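Stidwood Residents' Newsletter
3 December 2020

Kitchen corner: counters, again

OK, quick one this month as I'm writing it with a cold and the printer wants everything by noon. Plenty of you wrote in about countertops after the July issue, mostly to disagree with me. Fine! I still say get the sample home before you pay for anything. Prop it by the sink. Look at it at breakfast, look at it under the bad bulb at night.
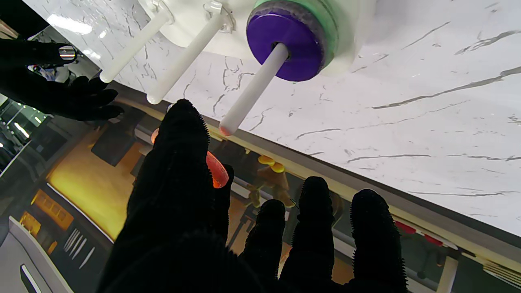 Prices next. Kundevmont on the main road will cut a small offcut for 60 dollars and knock it off your bill if you order. Poulain wanted 92 for the same thing and kept me waiting two weeks. No hard feelings, but you should know. Delivery is extra at both, and neither does old counter removal, so budget for that seperately. Mine cost 400 and they left the screws in the yard.

Cleaning. Warm water, a drop of dish soap, soft cloth, done. Real marble hates lemon and vinegar – wipe up salad dressing fast. Don't use the green scrubby side on anything shiny. I did it once and I see the patch every morning.

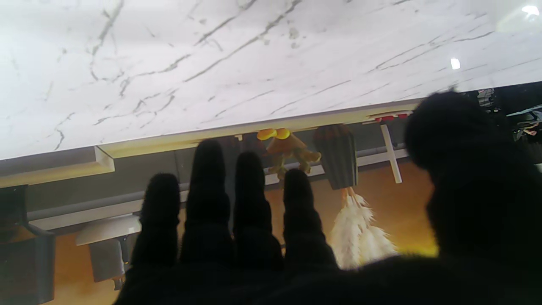 Sealing questions: yes for real stone, no for laminate. Flick some water on it. If it beads up you're good, if it soaks in and goes dark, time to reseal. Somtochukwu Wike on the second floor has half a can of sealer going spare and says first to knock gets it. Bring your own rags.

Also measure twice. Then measure the elevator. The Sirkent people had to carry a whole slab up the stairs becuase it wouldn't go in, and they were not happy about it.
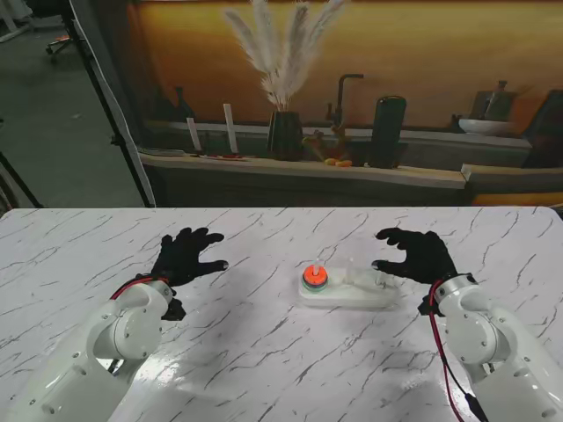 Last thing, picking a pattern. Small kitchens can take more going on than you'd think, but go look at a full size piece first, a tiny square tells you nothing about veins. Thin dark gray ones on white, like on the tabletop in the photo, would be my choice – crumbs don't shout at you and it goes with most cabinets. My sister went for solid black and wipes it all day long.

Next month, grout. Send questions by the usual box in the lobby, and please write neatly.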